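Javetti 91 Tabletop Telescope Review
Wednesday, March 15, 2023
By Ye-ji Ha

The Javetti 91 is a small reflecting telescope on a one-arm wooden base, sold ready to use apart from the finder and the eyepiece. I bought mine at full price and have used it for most of the winter, mainly from a second-floor balcony with streetlights on two sides and a few times from a dark field outside Tranotside. Most of my observing has been of the Moon, the bright planets, open clusters and a handful of galaxies.

What you get

The box holds the tube on its base, a red dot finder, two eyepieces, a collimation cap and a printed star chart. The tube has a standard dovetail bar, so it can be taken off the base and put on another mount. The base turns on three plastic pads and moves up and down on a single tension knob. There is no motor and no computer. Finding things is up to you.

The primary mirror is a parabola. Some telescopes at this price use a spherical mirror, and the difference shows at higher power.

Setup

Setup took me under half an hour the first time, including reading the manual. The finder slides into a shoe on the tube and is held by one screw. The screw is soft metal and the slot started to wear after I had tightened it a few times. I replaced it with a thumb screw from the hardware store.

Mine arrived slightly out of collimation. The manual covers this in one paragraph and a drawing, which is enough if you have done it before. A beginner should look up a longer set of instructions. The three screws behind the primary turn smoothly and there are locking screws next to them. After I adjusted it in December it held its alignment through two car trips.

You need something to put it on. A tabletop telescope shakes as much as its table does, and a folding camp table is not good enough. I used a heavy plant stand on the balcony and an upturned storage crate in the field. With the crate, vibrations from a tap on the tube died out in two seconds.
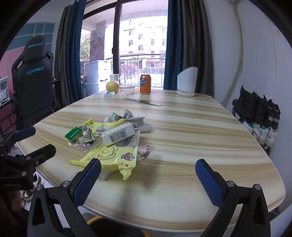 The eyepieces

The low-power eyepiece is fine. Stars are sharp over the center of the view and stretch toward the edge, as expected from a simple design in a fast telescope. The whole of the Pleiades fits with room to spare.

The high-power eyepiece is the weak part of the package. The lens is small, you have to put your eye very close to it, and anyone who wears glasses will have to take them off. I swapped it for an older Wulau wide-angle eyepiece I already had, and Jupiter looked noticeably cleaner. If you buy this telescope, set aside money for one better eyepiece.

The Moon and planets

The Moon is excellent. Along the terminator I could follow small craters inside Clavius and see the Straight Wall as a thin dark line. Jupiter shows its two main belts on any steady night, and I caught the shadow of a moon crossing the disc once in January. Mars was well placed at the start of the winter and showed a dark marking, though no more than that. I have not had a good look at Saturn with it yet and will add a note in June or later.

Focusing at high power takes patience. The focuser is a plain rack and pinion with a little slop in it, and the image shifts sideways when you change direction. A clothespin clipped to the knob gives finer control.

Deep sky

From the balcony, galaxies are mostly out of reach. I could pick up the core of M31 and, on the best night, both M81 and M82 as faint smudges. The Orion Nebula was good even with the streetlights on.

The field was a different matter. M81 and M82 fit in the same low-power view, and M82 was clearly a streak while its neighbor was a soft oval. I found M51 as two separate glows with no hint of spiral arms. M13 was grainy at the edges but did not resolve into stars for me. The Double Cluster was the best thing I looked at all winter.

The tube is open at the front, and the secondary mirror fogged over on the dampest night after less than an hour. I made a shield from black craft foam, which also blocks stray light on the balcony. Javetti sells one, but the foam works well enough.

Compared with the Ban

The closest competitor I have used is the Ban tabletop model, which I had on loan last year. The Ban has a better focuser and a nicer finder. Its base is stiffer to move in altitude and tended to jump when I was tracking a planet. The Javetti moves more evenly and is easier to carry with one hand. On optics I could not separate them. The Ban costs more.

Problems

The red dot finder has no low setting. Even at its dimmest it hides any star you would want to use as a guide. A piece of dark tape over the emitter helped.

One of the pads under the base came unglued in February. I wrote to the company and they sent a set of replacements without asking for the old one back. The dust cap is loose and falls off if the tube is pointed down in a bag.

Should you buy it

For the Moon, clusters and learning the sky by hand, yes, provided you have a solid surface to stand it on. If planets are your main interest, a longer telescope on a tripod will be less fussy about focus and eyepieces. I am keeping mine, and the next thing I plan to buy for it is a proper finder.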